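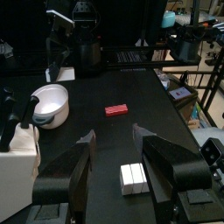 Two arms is one too many for a first build, according to Nadine Azar, and she told me so again last night over the noise of the shop vac. Start with one, she says, get it to put a block where you want it, then buy the second set of motors. I heard her out, I really did, and then I went back to wiring the second arm (sorry, Nadine!).

So, news from the shared workshop on the Irnen side of the courtyard: the two-arm table is up and running, both grippers open and close on command, and as of July we have it on the long black bench more or less permanently. If you come by to use the drill press you'll have to squeeze past it. Please don't lean on the bench. Please really don't lean on the bench while the power light is on.

For anyone who missed the earlier posts, Ľubomír Sokol and I have been at this on and off since winter. He does the metal and the brackets, I do the cables and the swearing. We call the whole thing Tamik, after the name on the crate the first motors came in, and by now it's stuck. The software side is called Pirow and it lives on an old desktop that takes forever to boot.

What we're working on now is picking up small blocks. White ones, pressed up against each other in a row, and a red one farther out on its own. The lone block is the easy job, because there's room on both sides for the fingers to come down. The row is where it gets mean! If you go for the middle one you have nothing to grab, so the arm has to take an end block first, and to do that one finger has to fit down against its neighbor without shoving the whole row across the bench. Ľubomír filed the fingertips to a narrower taper for exactly this and they're a lot better, though I still wince every time they go down.

Our best evening so far was 192 tries at the red block before we packed it in. I wasn't going to stop at a number like that, I wanted 200, but the left wrist was getting sluggish and Ľubomír had a bus to catch. Most of the misses came from one thing, which was me setting the gripper height by eye at the start and then not checking it again. Lesson learned, there's a strip of tape with the right height on it now, stuck to the inside of the cabinet door. If you borrow the tape, put it back.

The wrist cameras were the big change this month. Before that we only had a view from the side, and the arm would look perfectly lined up and then come down next to the block like it had somewhere else to be. With a camera riding along at the wrist you see right down between the fingers, and I went from guessing to steering in one evening. Routing the cable was a pain, I'll say that. It has to have enough slack for the wrist to turn all the way and not so much that it drags over the table and takes a block with it. I've redone mine 2 times and I'm not in love with it yet.

Next up is kitchen stuff. We've got a white pot with a handle and a knife block, and the plan is to have one arm steady the pot while the other drops things into it. The knives stay where they are, before anybody writes in. Lifting the pot by its handle is further off, the fingers are smooth and I think they'll want some kind of rubber pad.

Money, since a few of you asked: the Pesonen fund covered the second set of motors and we paid for the rest ourselves. There's enough left for spare gears and up to 10 meters of the good flexible cable, which should finally let me do that wrist properly.

We're usually at it from 7 pm until whoever has the key wants to go home. Come and have a go with the controls if you like, it takes a few minutes to get the feel of it and after that it's hard to get people off the chair. Nadine held on to them for most of an evening, by the way. She still says one arm would have been plenty.

If anybody has a spare power supply with a working fan, I'd love to hear from you. Ours has started to rattle.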